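The Pour

Dronier paid by the accepted take, and Ottilie Aebischer had read the contract twice looking for the word accepted. It was on every page. It was defined on none of them.

"You pour tea," said Gaetano Bianchini, who supervised from a stool and had a cold. "You pour it the way you would at home. The model watches and learns."

"I don't pour tea at home."

"Then the way your mother would."

Her mother drank instant coffee standing up. Ottilie pulled the strap tight across her forehead, felt the little camera settle, and reached for the pot. Take 307. The first 306 belonged to other people, and she wondered how many of them had mothers with teapots.

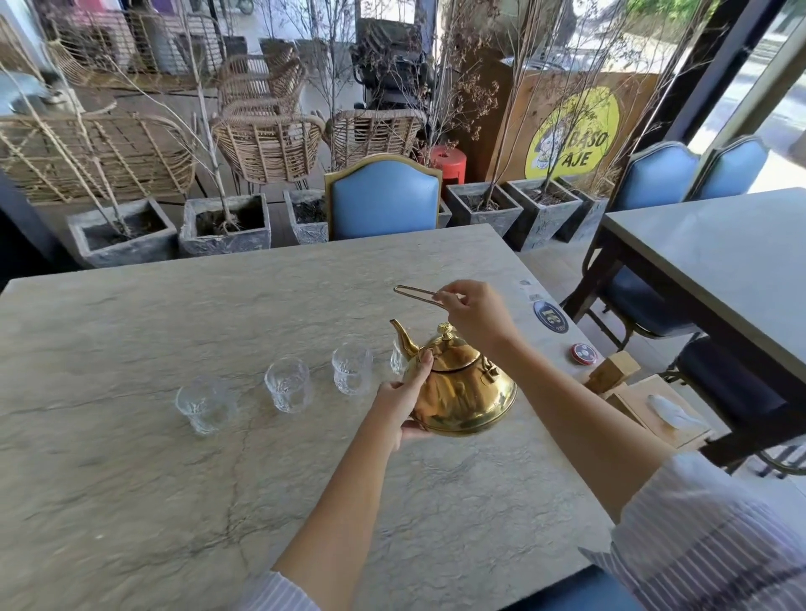 Left hand under the pot, right hand on the handle.

"Slower," said Gaetano.

"Is that how people do it at home?"

"It's how Ellow likes it."

Ellow was the learning system. Ottilie had never met it and doubted that it liked things. Somebody in an office liked things, probably Verena Kaufmann, who signed the emails and had once sent back a whole morning's work with the note "hands unconvinced." Ottilie had thought about that note for most of a bus ride. They were the only hands she had.

She asked what Ellow would do with all this when it was done.

"Serve tea."

"To whom?"

He blew his nose. "Offices. Old people. I don't know, it's in the brochure."

She had seen the brochure. An old woman was smiling at a cup. Ottilie's aunt Elfriede, who was old and had been promised a number of machines, said she'd believe in that one when it could find the sugar.

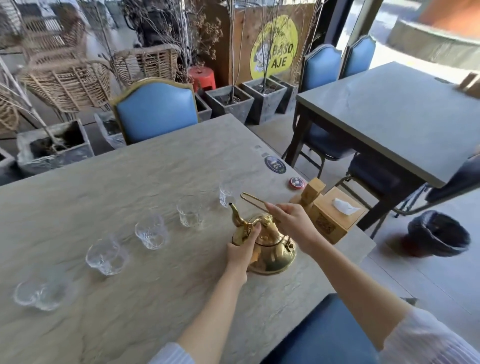 "Mind the lid," Gaetano said. "We lost 22 takes last week to the lid."

"What was wrong with it?"

"People held it differently."

"People do hold it differently."

"Yes," he said. "That's what Verena wrote."

She put the pot down and picked it up again for 308. By 394 he had stopped saying slower. A message came through on his phone, and he read it with his mouth open, on account of the cold.

"She wants five more," he said. "More natural."

Ottilie looked at her hands for a while, then took hold of the handle.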